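14th July

Sock pairing and folding, continued from the February notes. Table by the window, bare wood, no mat. Present: me, Yara Majali until lunch, Habibur Khondokar after.

Purpose for today was to settle the fold for plain ankle socks before we write the sheet for Sikau. The February version called for rolling the pair and turning one cuff over the bundle. Virgilio Tan objected to this at the time on the grounds that it keeps one cuff under stretch for as long as the pair sits in the drawer. I have come round to his view for short socks. The cuff on an ankle sock is narrow to begin with and has to go over a bundle nearly as wide as the one a crew sock makes.

Stock: the mixed bag from Buenaventura, 100 socks, laundered together on the usual cycle and dried flat on the rack overnight. Sorted by length first, then by color, then by cuff. Sorting by color first was slower in February. White is the problem color. Under the overhead lights the older whites look bluish and the newer ones do not, and next to the window the difference mostly goes away. Yara sorted the whites at the window end and I re-sorted them under the lamps. We disagreed on 12 socks. All of those were settled by comparing the rib at the cuff, so cuff should be the deciding feature for whites and shade should be ignored. Will put that in the sheet.

Fold A (roll and turn): as before. Bundle is round, does not stack, takes up the full depth of the small drawer.

Fold B (flat thirds): lay the first sock flat, heel smoothed to one side, second sock directly on top with cuffs lined up. Fold toe in by a third, fold cuff end over, tuck toe into the top cuff only. Bundle is a flat rectangle and will stand on edge. Holds when carried, comes apart if dropped.

Fold C (half, no tuck): fastest. Does not hold at all once the drawer is opened and shut a few times. Dropped from the comparison.

Fold B is the one to write up. The step that goes wrong is the laying out. If the sock goes down with a twist between cuff and foot, the twist carries through both folds and the rectangle comes out skewed. Smoothing from the cuff toward the toe removes it. Smoothing from the toe pushes the slack into the cuff, where the rib hides it until the tuck. Habibur found the same thing without being told, so I am treating it as real.

Laying out on the bare wood is better than on the towel we used before. The towel grabs the knit and the sock does not lie straight after smoothing. Wood lets it slide, which also means the bottom sock can shift when the top one is placed. Two fingers on the cuff while placing is enough. 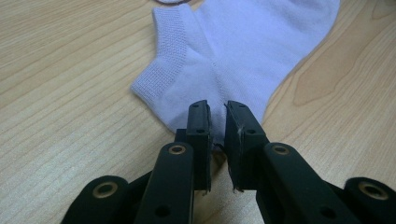 White ankle sock laid flat, ribbed cuff to the left, crease between cuff and foot.

Note on that crease: on this style it falls where the cuff meets the foot, and it is a handy mark for lining up the second sock. Better than the toe seam, which wanders from sock to sock. For the colored ones with a longer leg the crease is no use and cuff edges should be matched instead.

Singles: 2 left over at the end, one gray crew and one white ankle. Put in the odds tin with the label from this bag. Ronaldo Mercado wants odds kept until the next bag is sorted and then used as dusters. No objection from me.

Drawer divider from Zondusura is too tall for Fold B standing on edge. The bundles lean under the lip and catch. Either trim the divider or turn the row the other way. Tried turning the row: fits, but the cuffs face the back and you cannot tell one pair from the next. Trim it.

To do
- write Fold B up for Sikau, one page, with the smoothing direction stated first
- ask Nestor Macapagal if the divider can be trimmed or if he wants it returned uncut
- repeat with the thick winter socks; expect thirds to be too bulky, try halves with tuck
- replace the tube over the window end of the table, flickers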